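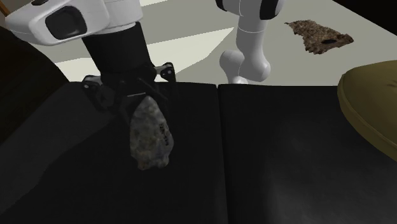
Sunday, early. The regulator clock again

Seven in the morning, kitchen at 14 degrees, barometer falling since last night. The Dreler clock was 11 seconds slow against the radio signal, which puts the rate at a little over one and a half seconds a day since I last set it. Before the cleaning it was losing nine a day, so the work on the suspension spring was worth the trouble. I have entered the figure in the green book and left the rating nut alone. The temptation is always to turn it straight away, and I have spoiled two runs by doing so.

The rate is still not steady. On cold nights it gains and on mild ones it loses, as a steel rod should, but the change is greater than the steel alone will explain. For a rod of this length I would expect about half a second a day for each degree. I am getting nearer three quarters. Either the thermometer in the case is reading low or something in the bob is moving with the rod. The bob rests on the nut at its lower edge, and its own expansion ought to lift its centre and take a little off the error. If it is hung from the middle by a pin I have not found, that help is lost. I shall have to take it down and look, and that means another fortnight before the rate settles.

Eight thirty. Took the case door off and checked the fixing to the wall. Two of the three screws were sound. The lower left one turned freely with the fingers, the plug having gone to powder. A clock that can rock its own case loses energy to it and the arc falls, and mine has been falling: I had put that down to old oil. Drilled out, new plug, longer screw. Arc before was just under two degrees each side on the card scale. I will read it again tonight and tomorrow at the same hour, and will not trust tonight's reading.

Oil. The bottle marked Cullinane is nearly finished and what remains has a slight yellow tint. I used it on the escape wheel pivots in October and they have stayed clean, so there is nothing against it apart from the colour. The pallets had a trace only, put on with the fine wire. The train pivots had a little more. I did not oil the pinions.

Ten. Drove to Randville to look at the movement advertised on the card in the ironmonger's window. The card said 1707, and so does the dial, in a very even hand. The movement behind it is a good deal later. The pillars are plain, the plates are thin, and there are two sets of holes where the dial feet have been moved to suit. The seatboard is new pine, stained. None of this makes it a bad clock and I said so, but the price was for the date on the dial. I offered less and was refused politely. Notes made in the car afterwards:

Going train: eight-day, wheels complete, third wheel has one tooth let in, neatly done.
Strike: rack, the rack tail bent and bent back at least once.
Pallets: worn in two tracks, could be shifted along the arbor to give a fresh face.
Barrel: grooved, some scoring, gut line frayed near the knot.
Weights: not a pair. The heavier was on the going side, where it has probably done the wear.
Bell: cracked, or mounted so that it touches the plate. I did not have leave to take it off.

On the way back I stopped at the Bakent yard for brass. They had rod in the size I want for the new rating nut but only in the long length, so I now own far more of it than I will ever use. They charge by weight and would not cut it. There was also a box of steel offcuts by the door, free to take, from which I had three pieces for making a depthing gauge. The road was wet and slow behind a tractor as far as the bridge.

Two in the afternoon. Cut and faced the blank for the nut. The present nut has 40 divisions on its edge and one full turn is worth close to 30 seconds a day, so a single division is three quarters of a second. That is too coarse for the sort of rating I want to do now. A finer thread would be the proper answer. The cheap answer is a small tray fixed halfway up the rod, to which weights can be added without stopping the pendulum. The old tables give the effect of one gram at that height on a bob of a given mass, and for mine it comes out at something under a second a day. I need the true mass of the bob to be sure of it. The kitchen scale stops at 2000 grams and the bob is certainly over that. The parcel scale in the shed reads high by an amount I have never measured.

Decided to make the tray first and calibrate it by trial. Put one gram on, wait three days, take it off, wait three days, and repeat until the two figures agree. It is slow but it does not depend on the scale. The nut blank has gone in the drawer with a label.

Went back through the green book while the kettle was on. There are 164 entries with both temperature and rate. Plotted them on squared paper with the cold readings at the left. They lie along a fair line up to about 17 degrees and then scatter. The scattered ones are nearly all from weeks when I was winding late in the day, and I wonder whether opening the case lets enough warm air in to upset the thermometer for the next hour or so. I have been reading it straight after winding. From today the reading comes first, with the door shut, and the winding after. It may also account for part of the three quarters of a second, though I do not think for all of it.

The barometer column in the book is half empty and no use for anything. I will fill it properly from now on. The effect of pressure on a plain pendulum is small, a fraction of a second a day for a large swing of the glass, and it cannot be seen under an error of this size. It may be visible later if the temperature part can be got rid of.

Nine at night. Arc reads two degrees and a shade over on the right, two exactly on the left. Case door back on. Temperature 16, glass still falling, rain against the window since six. Clock 11 seconds slow, as this morning, within what I can judge by ear. Buy: fine wire, lamp oil, a new plug bit, squared paper.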